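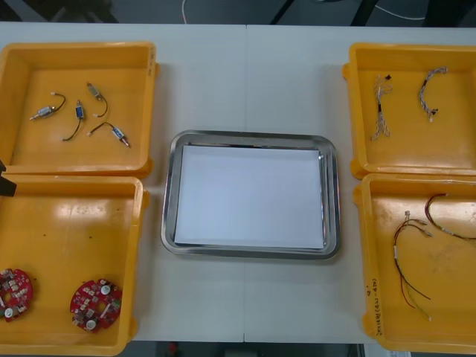
Sorting a drawer of mixed small parts without losing a whole weekend

Home Help Forum > Workshop and Garage > Storage
Asked by Hemley on October 18, 2022

I have inherited a cabinet. It came out of a repair shop that was closing down, and I said yes to it before I looked inside, the way you say yes to a puppy. It has 88 little drawers. Each one holds a fistful of whatever the previous owner had in his hand at the time: screws, springs, fuses, hobby motors with the wires still on, knobs, and a surprising number of those rubber feet that go under stereos.

I've tried twice to sort it. Both times I started by dumping a few drawers on the dining table, made a lot of very small piles, and had to sweep everything into a bread pan when people wanted dinner. The bread pan is now the eighty-ninth drawer.

How do people do this? I don't need a museum. I'd like to be able to find a fuse when I want one. Also, is there any point keeping small motors if I don't know what voltage they are? My spouse has asked me to mention that the dining table is not available in January.

Stundingate
Member, 4 helpful votes

You're sorting too finely. Everyone does it. You pick up a screw, notice it's a slightly different screw from the last one, and start a new pile in its honor. An hour later you have a table full of piles with one screw in each, and you've basically alphabetized gravel.

Do it in passes. On the first pass you get a few shallow trays and no more. Mine are threaded things, electrical things, springs and odd metal, and "what is this." Go through the drawers one at a time and throw everything into one of those trays. You are not allowed to read a label or look anything up. If you catch yourself holding something to the light, put it in "what is this" and keep moving.

Second pass, take one tray and split that. Put the others on a shelf where you can't see them. The electrical tray turns into fuses, switches, motors, connectors and so on. Then stop. Fuses do need to be separated by rating, and the rating is usually stamped on the end cap in type meant for ants, so get a magnifier. Don't guess on fuses.

Third pass is optional and I've never done it.

Use trays with a lip and a plain light-colored surface under them. Bath towels are good if your table rolls, but springs grab the loops and then you own a towel with springs in it. Cookie sheets with a rim work fine. Write on the rim of the tray with a marker, because you will not remember which one was which after lunch, and you'll be very sure you do.

When you put things back in the cabinet, leave at least one row of drawers empty. You'll hate doing this. Things will arrive.

Horkix

Just throw it all out. Screws are cheap. I had a cabinet like that and I took it to the dump and I have not thought about it since, except when I need a screw.

Parisi
Member since the old site

I'd follow Stundingate, with a couple of additions from somebody who did the third pass and regrets it.

Motors first, as you asked. Unmarked little DC motors are worth keeping if you like to tinker, and not otherwise. Check the label for a part number and look that up before you hook anything to it. If there's no number, start low, at a volt or two, on a bench supply with a current limit. A motor that hums and won't turn should be disconnected right away. Tape the wires down before you store them or they'll braid themselves together in the dark. I opened a drawer once and lifted out roughly 80 parts by one wire.

Magnets: a lot of small motors have them inside, and they'll collect every bit of steel in the neighborhood. Keep them away from the screws.

For labels, tape one of the actual parts to the front of the drawer. It saves you deciding whether it's a grommet or a bushing, a question that has cost me whole evenings.

And take the bread pan first, while you still have some energy. If you save it for the end it'll go back in the kitchen full, and somebody will find it.

Hemley

Thanks, both of you. Horkix, I did consider it. Started with the bread pan last night and finished it in four trays. There was a baby tooth in it. That went in "what is this."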